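4.2 Where tea towels go: cloth handling in shared kitchens

Of all the habits we asked people to write down, the one that taught us the most was what they did with a cloth once they had finished with it. Kitchen diaries came in from 4 shared houses in Potstead over 7 weeks in February and March, giving 1,651 entries, of which 1,335 mentioned a cloth by colour. We had expected people to sort their cloths by fabric or size. They sorted by colour, and they did it with real conviction!

Paewai and Mendoza coded each entry for the job done, the cloth used and the place it was put down. Most houses kept one colour for dishes and another for benches, and newcomers picked up the rule within their first few washing-up turns, usually by being told off for breaking it. The rule was hardly ever written down. In the Kanaujia Street house, the only one with a printed list on the fridge, the diaries show more mix-ups than anywhere else, a lovely result that we would be delighted to see tested elsewhere. Resting places were just as regular: oven rail, tap neck, back of a chair, rim of a bowl.
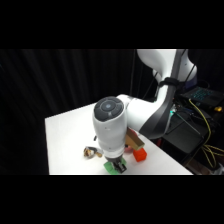
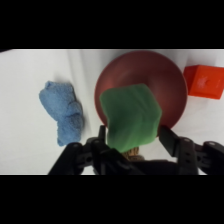
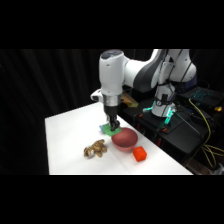
Figure 4. A white tabletop work area. The middle view includes a bowl and two cloths.

Colour did its best work when cloths of different jobs lay close together. Diary writers who kept two in similar shades often noted that they had to stop and sniff, or ask a housemate, before drying a plate. A pairing like the green cloth and the light blue towel in the middle view of Figure 4 would suit most of our houses well, as the two can be told apart at a glance even when one is crumpled. Bowls bring in a second matter. Cáceres found that a cloth left over a bowl was read by housemates as a cover for rising dough or leftovers, while one left beside it was read as finished with and fair game for wiping the bench. We return to this in section 4.3, where the laundry records are brought in.

Comments (3)

Kanyarat Kamolrat
Loved this section. In our house the chair-back cloth was always the bench one. Did you code chairs separately from the oven rail?

Wálter Ospina
The fridge list finding made my day. Ours has been up for years and everyone ignores it.

Braulio Mendoza
Kanyarat, yes, they have separate codes. The full code sheet is in the appendix.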